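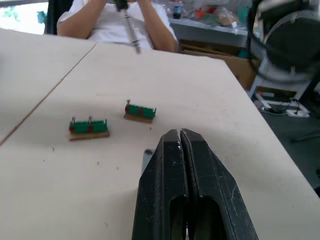
*Fig. 1. Wrist view over the bench: closed fingers, two pinned blocks on wooden bases.*

## Week 6 handout: reviewing the Bellis starter kit

The Bellis is Ciltberg's parallel-jaw kit, pitched at teaching labs. The brochure promises "up to 20 tasks out of the box", a phrase to be read in the same spirit as "serves four" on a frozen lasagna.

Before lab, read Leire Arroyo's notes from the Stasside trial, pages 4 to 23. Skip the appendix on colour calibration unless you're having trouble sleeping.

For your review:

- Judge the view in Fig. 1. How much of the bench do the fingers hide when closed?
- The two blocks sit at different angles. Write down your approach for each before you touch the controller.
- Look at fingertip wear. The catalogue photos feature no scratches whatsoever.
- Price the spare fingers. Ciltberg lists them under "lifestyle".

Two pages, due in May, in the Trovville lab drop box.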